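Service technique – Suivi des demandes
Ticket n° 3921
Site : Résidence Wamstead, bâtiment principal
Local : cuisine commune du rez-de-chaussée
Objet : voile grisâtre persistant sur le carrelage après nettoyage
Priorité : normale
Date d'ouverture : 14 novembre 2025
État : résolu – surveillance en cours

Description de la demande

Les utilisateurs de la cuisine signalent que le sol carrelé conserve un aspect terne après le passage quotidien. Un voile apparaît au séchage, plus marqué entre l'évier et la porte de service. Les traces de pas y restent visibles pendant plusieurs heures. Le demandeur précise que le phénomène a commencé après le changement de produit d'entretien et souhaite savoir si le carrelage doit être remplacé.

Première intervention

Le sol a été balayé, puis lavé à l'eau claire tiède. Le voile s'est atténué au lavage et s'est reformé au séchage. L'eau de rinçage était légèrement mousseuse, alors qu'aucun détergent n'avait été ajouté au seau. Ce constat oriente vers une accumulation de résidus de produit et permet d'écarter, à ce stade, une usure de la surface.

Vérification du dosage

Le produit en service est le nettoyant Lakon pour sols durs. Le bidon entamé a été contrôlé, ainsi que la fiche affichée dans le local d'entretien. La fiche correspondait encore à l'ancien produit, de marque Brinkmann, moins concentré. Le nettoyant Lakon était donc employé en quantité excessive, sans rinçage. La fiche a été retirée et remplacée.

Deuxième intervention

Un essai a été mené sur une bande de carreaux le long du mur, avec un décapant doux appliqué à la brosse souple. Temps de pose : 3 minutes. Deux rinçages successifs ont été effectués, le second à l'eau froide, suivis d'un essuyage à la microfibre. Le résultat ayant été jugé satisfaisant, le traitement a été étendu à l'ensemble de la pièce. Les joints ont été brossés séparément. Aucun joint creusé ni descellé n'a été relevé.

Le demandeur a demandé si une cire de protection pouvait être appliquée. Le service technique ne le recommande pas : le revêtement est mat et la cire retiendrait de nouveau les salissures.

Contrôle après traitement

Le contrôle visuel a été réalisé une fois le sol sec. Les lignes de joint sont nettes et la teinte des carreaux est jugée conforme. Quelques points sombres subsistent. Ils sont de très petite taille et ne justifient pas de nouvelle intervention – un passage à la microfibre est demandé à l'équipe d'entretien. 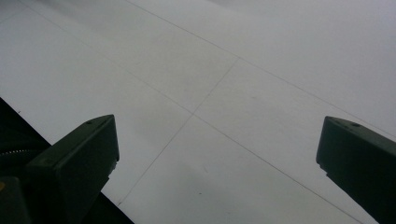 Sol de la cuisine commune : carreaux clairs, joints gris foncé, petits points sombres épars.

Consignes transmises au site

Respecter le dosage indiqué sur la nouvelle fiche. Rincer à l'eau claire une fois par semaine. Changer l'eau du seau à mi-parcours. Ne pas utiliser le dégraissant Urnus sur ce sol, son emploi étant réservé aux plans de travail et à la hotte.

Suite donnée

Le remplacement du carrelage n'est pas retenu. Le ticket reste sous surveillance jusqu'en janvier. En cas de réapparition du voile, le site est invité à répondre au présent ticket sans en ouvrir un nouveau, en indiquant la zone concernée et le produit utilisé lors du dernier lavage.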